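Subject: Re: [lernthorpe-swap] storing tahini and nut butters

> I've got 5 jars of tahini and every one has gone to cement at the bottom. Do you all stir, flip, or give up? And does anybody still order from Issahaku?

Flip! I store every new jar upside down for a week, then stir it once with a butter knife (go slowly, or you'll be wiping oil off the counter all evening) and put it in the fridge. It stays soft enough to spread that way. If yours is already cement, scoop the whole lot into a bowl, add a spoonful of warm sesame oil and let it sit overnight before you try again.

And yes, I still order from Issahaku! The last case was 8 jars, and we split it with the Sosstead folks in August. I do wish they'd bring back the coarse peanut one, the new one is way too sweet for me. Flukora has a decent almond butter if you can stand the price.

I'm happy to go in on another case if enough of you want one. Write me off list before noon and I'll add you to order 1357, it's still open. 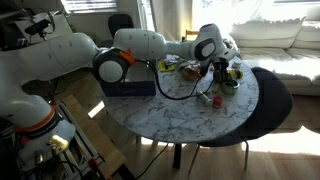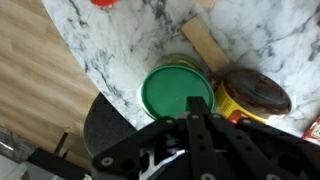
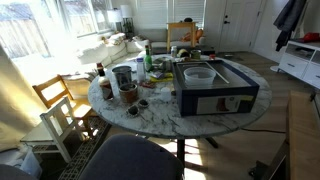
The marble-look round table at our place, all three. The dark spread is in the middle one.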